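Do we really need a new way to pack a bottle?

Every few months a piece of advice goes through the membership about how bottles should be sent, and every few months I'm asked to pass it along in this newsletter. The latest comes from Mornum, the packing supply people, who would like us all to switch to molded sleeves. They sent a brochure in May. I read it twice, and I still can't find the part that says what was wrong with newspaper.

I don't doubt the sleeves are nice. What I doubt is that a person mailing tea syrup or homemade vinegar to a cousin needs a product with its own brochure. The claim is that wrapped bottles shift in the box and sleeved bottles don't. Well, a bottle shifts when the box is too big for it. Put a sleeve in a box that's too big and the sleeve shifts too, with the bottle inside it.

Olanrewaju Okoro, who handles our swap parcels, was more open to the idea than I was, so we agreed to lay things out on a table and try a few boxes for size before spending anybody's dues.
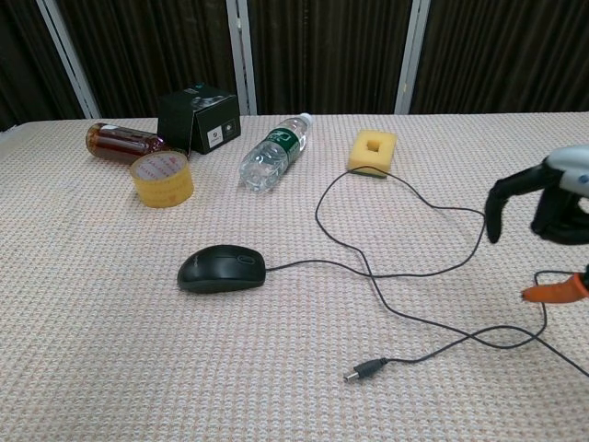
Most of what goes wrong comes down to measuring, or to not doing it. People measure the bottle standing up, find a box of that height, and forget that wrapping has to go over the top and under the bottom as well. Lay the bottle down next to the box before you start. If it looks like a snug fit bare, it's the wrong box. You want room for wrapping on every side, two fingers' worth at least, and then you fill that room until nothing moves when you shake it. Yes, shake it. Better you than the truck.

Tape is the other thing. I've had letters recommending paper tape, string, and the wide brown stuff that costs as much as lunch. Ordinary packing tape is fine if you run it along the seam and then over each end so it reaches well down the sides. Three strips across the bottom, three across the top. I have opened parcels with so much tape on them that I had to saw through the cardboard, and one of those had a broken jar in it anyway.

Old boxes are all right too, whatever Kititz says on its website about "single journey cartons." Press the corners with your thumb. If they give, use the box for storing Christmas lights. Cover or peel off old labels, every one of them, including the little square ones on the side that you think don't matter. A scanner may not share your opinion.

Natanael Barros wrote in to say that he has sent nine bottles to his sister over the years with nothing but dish towels and that all of them got there. I believe him, though I'd like to hear from the sister. He also asks whether liquids should go in a plastic bag first. They should. Tie it, then wrap it. A bag won't save the bottle, but it may save the other things in the box.

As for the sleeves, the smallest order Mornum will take is 2000. We sent nearly that many parcels in no year I can remember, so I've written back to say no thank you. If somebody wants to split an order with the Nokden group, talk to Olanrewaju. I'll be saving my newspapers.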